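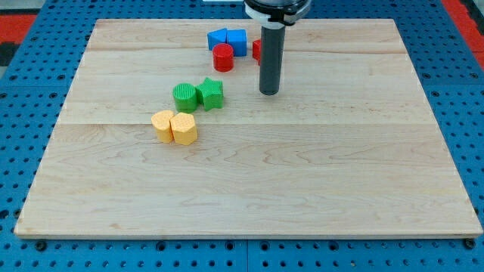 Colored blocks on the maple board, arm hovering just above.

418 shares | 4 comments

So my workshop tip this week comes from a robotics paper, of all places! Raghda Kassab and Jihad Sfeir at Plonitz wanted to know whether an arm pushes blocks more accurately if it makes one long sweep or a bunch of short nudges, stopping to look after each one. They ran 210 pushes each way (patient people). Short nudges put the block on its mark in 87 percent of tries. The long sweeps did a lot worse, mostly on round pieces, which kept rolling off the side of the tool.

I tried it on my own bench with a fence that always creeps when I set it. Tap, look, tap, look. Much better than my usual shove! Same goes for sliding a heavy planter or lining up a shelf before you drill.

Two things I stole from their setup: push low, near the base, so tall pieces don't tip, and use something with a rounded end so it doesn't dig in. I use a fat dowel. Wax the board first if things stick, but go easy, or your round stuff will skate right off the far side.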